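Search this site: Enter keywords Go

Lab 3 handout: comparing grippers on a two-arm bench

Instructor: Shabnam Jadoon. Read before Thursday.

The task is laundry handling with two arms and open fabric bins. You will compare two finger sets, the Mosell (blunt tip) and the Konano (long taper), under the same controller. Arm speed and grip force stay fixed at the values in the Stovosero config file. Do not retune between sets. 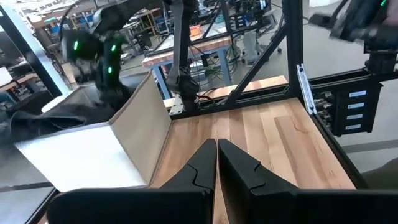

Each finger set gets 142 grasp attempts. An attempt starts when the fingers begin to close and ends at release or at a 3 second timeout. Log a slip as a failure even if the cloth is caught again. Log a double pick separately — it is a different error, and the two must not be merged in the results table.

Two-arm contact is the hard part. When both grippers work on one garment, the gap between them is small, and the controller's stop distance matters more than finger shape.

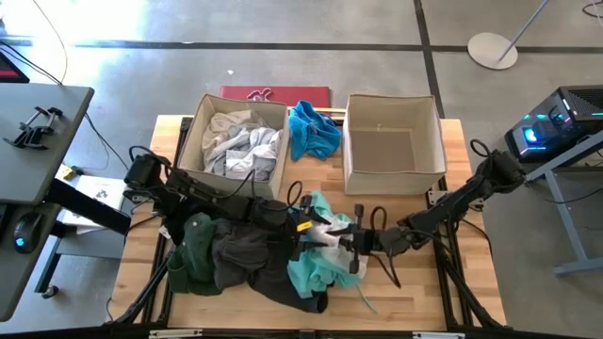 Figure 2. Both grippers at the teal and white clothing, side view of the bench.

Camera placement is the second variable. A fixed view shows the whole pile but loses the fingertips when an arm crosses over it. A wrist view keeps the fingertips and loses the far arm. Run both and report them in separate columns.

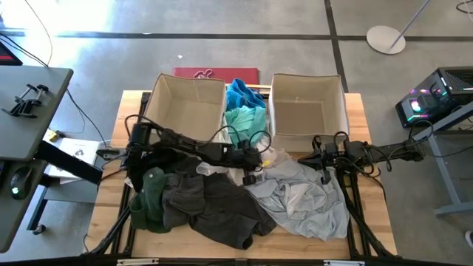
Tariq Virk objects that the fixed view should be scored first, as wrist footage biases the person labeling slips. Either order is accepted if you state which one you used.

Low views are optional. Check exposure before recording, using the Trương script with its threshold at 1,000.
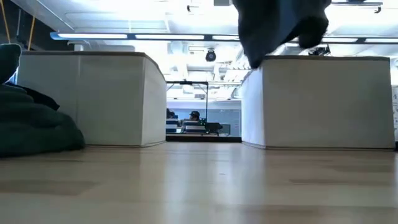
Figure 4. Low view across the tabletop, with bright ceiling lights.

Submit the log and one page of comments.

This site uses cookies. Accept / Manage settings

Recent items
Lab 2: Joint limits and homing
Lab 4: Controller latency
Reading list, January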